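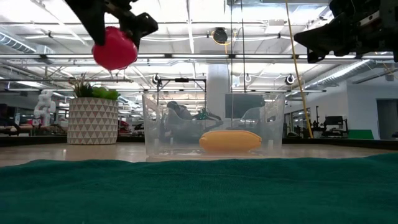 Play food storage: one clear bin or sort it all?

DymphnaD
Hi all, long post, sorry in advance! I have spent most of October trying to get a grip on the play food and I'd love to hear how other people do it. We have a light wood table that the pretend grocery store lives on, and for ages everything sat in a big wicker basket beside it, which looked sweet and was hopeless, as the small things all sank to the bottom and my daughter would tip the lot out to find one carrot. So I've moved over to a clear plastic bin on the table itself, and only a few pieces go in at a time. The rest is up in the closet. So far I love it, but my sister Aoife thinks I'm being stingy with the vegetables. Thoughts?

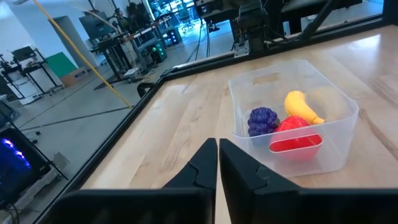

Grapes, banana and red pepper in the clear bin

grusimik93
Oh, I like that very much! We went clear two years ago and I'd never go back. Mine are four and six, and they really do put things away when they can see where the things went. Is there a handle hole at both ends of yours? Ours has them and it makes such a difference for little hands carrying it down the hall.

DymphnaD
There is! She hauls it around like a suitcase, bless her.

Yaryna Z
I'm going to disagree a little, in a friendly way. A few pieces is lovely for a toddler, but my son wants to run a whole supermarket, and he was miserable when I rotated things. We have 162 pieces (yes, he made me count them with him one rainy afternoon) and they live in shallow trays, fruit in one, vegetables in another, bread and so on in a third. It takes him ten minutes to set up and he adores every second of it.

grusimik93
162! Where do you put it all?

Yaryna Z
Under the bed, mostly, and I step on the rest.

deming_c
Which side does a pepper go on, though? My older one insists it's a fruit and we've had tears over it. I gave up on sorting for that reason. One bin, everything in, lid on at bedtime.

DymphnaD
Pepper is with the fruit in our house at the moment and I'm not opening that discussion again, haha. Aoife has read this, by the way, and she votes for Yaryna's trays.

Gráinne
Small practical thing from a grandmother: wash the bin when you swap the food over. Warm water and a drop of dish soap, then upside down on a towel until morning. The corners collect crumbs like you wouldn't believe. Dymphna, what size is yours? I'm after one for my own kitchen table.

DymphnaD
18 inches long, Gráinne, I'll measure the height tonight and post it.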